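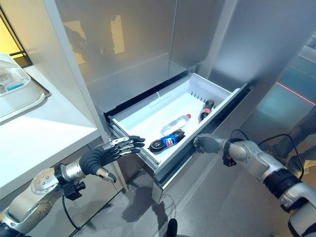

Three bottles and a freezer drawer at Stallent's demo kitchen.

Ottmar Schmieder wants 200 clean examples of this one chore by the end of June. He has 30. Each is a recording of the arms at the drawer, later labeled and fed to a learning system that is supposed to work out the rest on its own.

I have heard "the rest" from a lot of robot companies. It usually covers the hard part: a different fridge, a stickier handle, a bottle that rolls. Schmieder says variety comes later. I asked him how much later, and he talked about hardware instead.

Garba Obi, who sorts the recordings, was more forthcoming. Of every 15 attempts, he throws out four — a fumbled grip, a bad camera angle, an arm moving too fast to read. What survives looks smooth, and I wonder what a machine learns from a world with the mistakes taken out.
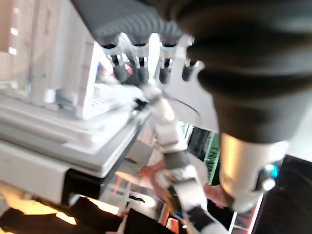

The price of a clean example

Obi would like to keep the failures and label them as such. Schmieder calls that a storage problem. Stallent has yet to show me the system handling a drawer it wasn't trained on. I've asked twice.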